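The Bathroom Counter Is Still Ahead of the Machines
An opinion from the Worura Institute for Household Technology

Each January the Institute is asked whether a machine can now be trusted with ordinary housework. Our answer this year is that it can be trusted with some of it, under supervision, and that the public should be told plainly which parts.

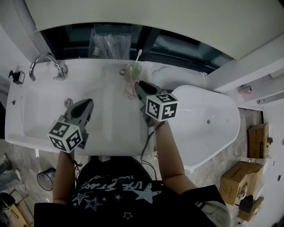
The case for optimism is a fair one. Machines that could once move only a single part from one fixed spot to another can now pick up objects they have not met before. Much of this progress has come from recording people at work. A person performs the chore with grippers held in the hands, the motion is stored, and a machine later learns from many such records. The method is sensible. It takes the skill from where the skill already is, and it does not require a finished robot in every home before the learning can start.

Our concern is with what is then claimed. When a person moves a toothbrush with a pair of plastic jaws, the judgment in that act belongs to the person. The person knows that a cup with liquid in it must stay upright and that a thing near the basin may slide in. A record of the motion carries some of that knowledge, but we do not yet know how much. A short film of a machine repeating the motion once does not settle the question.

The Institute reviewed 1378 trials of small bathroom and kitchen chores submitted by developers over the past year. In trials held in the room where the machine had been trained, 70 percent were completed without help. We asked two developers, Gornutero and Loureiro, to repeat the work in homes their machines had not seen. Both agreed, and both reported lower results. They deserve credit for saying so. Our reviewer, Harpreet Li, noted that most failures were small ones: a cup tipped, a cloth left where it was, a grip that closed on air. In a factory these are minor faults. In a bathroom they leave a resident with more to clean than before.

Shop floors are a different matter. The Firell packing line, which the Institute visited twice, uses machines for 5 separate tasks, and its staff spoke well of them. The parts there arrive in known positions - a courtesy that no household extends.

Sheldon Gagnon, who sits on our board, has argued that caution of this kind slows investment. We respect the view and do not share it. Buyers who are promised a helper and receive a demonstration will not return for the next model.

We therefore ask developers to publish results from unfamiliar homes alongside those from their own rooms, and to state how often a person had to step in. The Institute will print such figures in full, whether or not they flatter the machine.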